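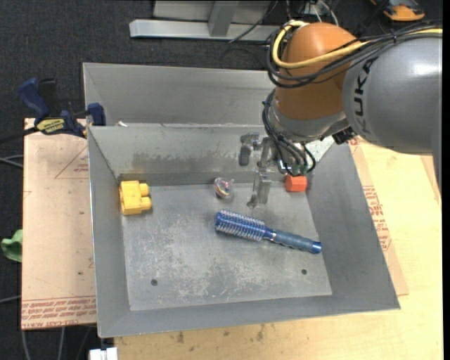 A commenter on the first draft of this card asked why the two weather stations report different rainfall totals for the same storm. The gauges differ, and the card now says so under Known problems.

Vedano Rainfall Table, data card

Contents
The table holds 321 daily rainfall readings from two sites, Hatutlow and Prendergast. Each row is one site on one day. Days without a reading have no row.

Columns
site: station name, in lower case
day: local date, year first
rain_mm: total since the previous reading, in millimeters
flag: blank, or one of 4 codes listed in flags.txt

Collection
Gauges are read by hand in the morning. Readings are typed into the Anow entry form, which rejects negative values and anything above 100 mm. Higher totals have to be entered in two parts and merged later.

Known problems
The Hatutlow gauge has a narrower funnel and reads low in wind. No correction has been applied. Snow is melted before measuring at Prendergast only. 20 rows carry the flag M, meaning the total covers more than one day. Leave these out when computing daily maximums.

Changes
Sunday, July 10, 2022: flag codes moved to a separate file; duplicate rows removed.

License
Free to reuse with credit to the Vedano Rainfall Table. Report errors through the issue tracker and include the site and day.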